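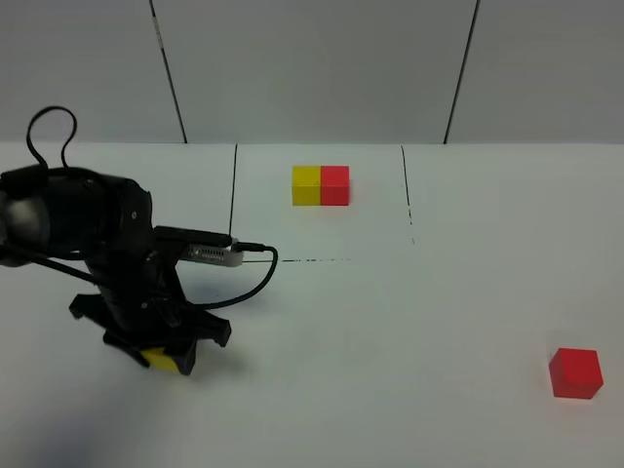

Sorting practice: a yellow block in the gripper, two cubes by the marked zone, one red still to go.

How to test whether a robot arm can tidy up yet

Updated January 2019

Sellers of small arms like to talk about cleared tables and packed shelves. Before you believe any of it, try blocks. They don't squash, spill or tangle, so an arm that struggles with them has no business near your crockery.

1. Draw a zone on a plain white table. Thin lines will do.

2. Put a few coloured cubes outside it, well apart, and turn one at an angle. Square-on cubes flatter the arm.

3. Start the program and sit on your hands. If you nudge a cube, that run is a fail.

4. Write down every run, including the dull ones. Nazar Chornovol logged 1,000 at the Skavton workshop and 641 were clean. The sales video showed one.

5. Move the lamp and repeat. Shadows from the arm can upset the camera, and kitchens are full of shadows.

6. Now swap the cubes for socks or teaspoons. Expect the score to drop badly. Ours did, to 210 clean runs out of another 1,000.

Time yourself doing the same job by hand and put that figure next to the arm's. I'd want to see both before paying for anything that promises to do the washing-up.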